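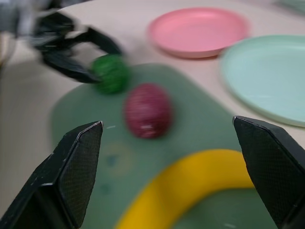
Gripper opens partway through approach on two-arm cell, no fault logged

Posted in Hardware faults > Grippers
Posted by kettle_drum

Two arms on one table, each with a parallel gripper and a wrist camera. The task is sorting soft and hard small objects from a green mat onto two plates, one pink and one mint green. Left arm takes the round green one, right arm takes whatever is left. The controller is a Pelilon two-channel unit, firmware as shipped, and both grippers are on the same 24 V supply.

The fault: the right gripper sometimes drives to fully open while it is holding something. The arm carries on to the plate, executes the release, and returns. No error is raised and the status word reads normal throughout. The object lands wherever it was at the time, usually on the mat, once on the floor.

It happens only when both arms are moving. I ran 50 cycles with the left arm parked and had no drops. With both running I get a drop every few cycles, with no pattern I can see in which object is being held. Swapping the objects between arms makes no difference. Swapping the gripper bodies makes no difference either, so I don't think it is the gripper itself.

Things already tried:
Replaced the right gripper cable.
Lowered the speed on both arms to half.
Raised grip force from low to medium.
Reloaded the right arm's program from backup.

The log at the time of a drop shows the position command going from 9 (closed on object) to 127 (my open value) and the gripper obeying it. My program does not send 127 at that point. I have read it line by line. Where else can an open command come from?

Reply from Qusai Bitar

The gripper is doing what it was told, so leave the mechanics alone for now. You have a command arriving from somewhere other than the program you are reading. On a two-channel unit the first suspect is addressing.

Both grippers ship with the same default device ID. If they are on separate ports this is harmless. If someone has daisy-chained them, or if the controller is set to mirror the ports (it is a checkbox on the Pelilon, under bus options, easy to miss), then every write goes to both. The left arm opens its fingers before it reaches for the green object. If the right gripper hears that same write while it is carrying, it opens.

This fits what you have described. Left arm parked means no left writes, so no drops. Swapping the bodies changes nothing if both have the same ID. No fault is raised because it is a valid command, correctly formed.

It also predicts something you can check. The drop should always coincide with the left arm's pre-grasp open. Put both logs on one time axis and look. You may ask why the left gripper's close command does not disturb the right one. It does, but closing a gripper that is already closed on something shows up as nothing at all.

To fix it:
1. Stop both arms and remove motion power. Do not do this with the arms enabled and the program paused.
2. Disconnect the left gripper.
3. Set the right gripper to a new ID and write it to permanent memory. The write is a separate command from the set. If you skip it the ID goes back at the next power cycle.
4. Reconnect the left gripper and confirm that each ID answers once.
5. Turn off port mirroring.
6. Update the ID in the right arm's program.
7. Jog each gripper alone with the other in view. Only the addressed one should move.

Please put grip force back to low when you are done. Medium will mark the soft items and was never going to help with this.

One safety point. If writes are shared, an unexpected close is also possible. Until it is sorted, keep hands off the table whenever either arm is enabled, including the arm you believe is idle. An idle gripper on a shared address is not idle.

Reply from bastum_owner

had same on my Bastum cell, was the power supply. both motors pull at once and the voltage drops and it resets open. get a bigger supply

Reply from Krishnan_line2

A brownout reset is worth ruling out, but it would look different. After a reset most grippers run a homing move and the status word shows not activated until it finishes. The original post says status stays normal and the log has an explicit 127. I would still put a meter on the supply while both grippers close, as it takes a minute.

Also check whether anything else writes to the bus. We had a test script at the Tendudthorpe site that was still running on a second laptop and sent an open every 3,000 ms. It took us far too long to find. Unplug every client except the controller before you start changing IDs.

Follow-up from kettle_drum, 2024-08-06

Mirroring was on, and both grippers had the default ID. With the logs on one axis, every drop lines up with the left arm's open. Changed the right ID, forgot the permanent write, had it come back after lunch, did it again properly. No drops since. Supply holds steady with both closing. Grip force is back to low.

The controller still accepts two devices with the same ID without a warning. I have reported that to the vendor and have no answer yet.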